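Rope baskets and toy bricks: your questions

Can I wash the basket?
Please do not put it in the machine. Shake it out and wipe it with a damp cloth - then let it dry flat.

Is a shallow basket good for bricks?
Yes, if the child is still small. Every brick can be seen without digging. For 789 bricks you need a deep box.

A round basket on a black table, and a green brick held in a gripper:

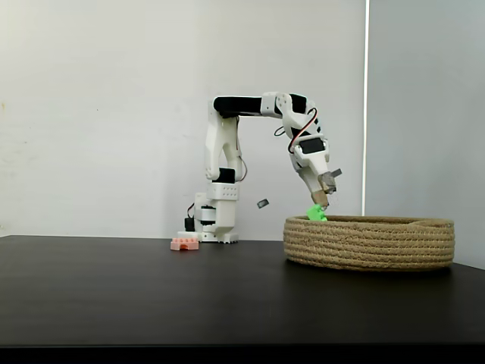
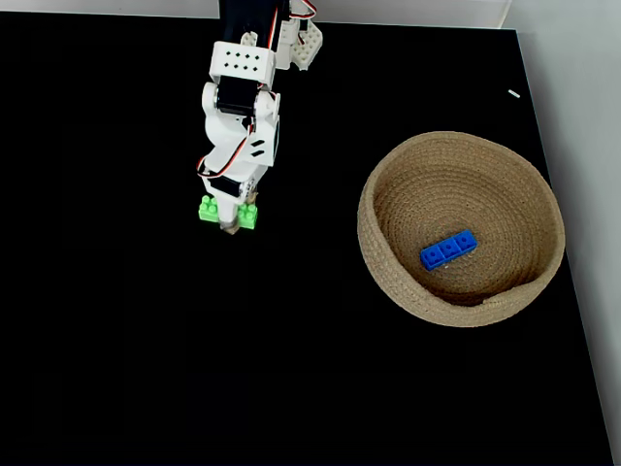

Do you sell the basket without bricks?
Yes, ask for the Follach basket. Nour Sleiman answers all orders within 30 hours.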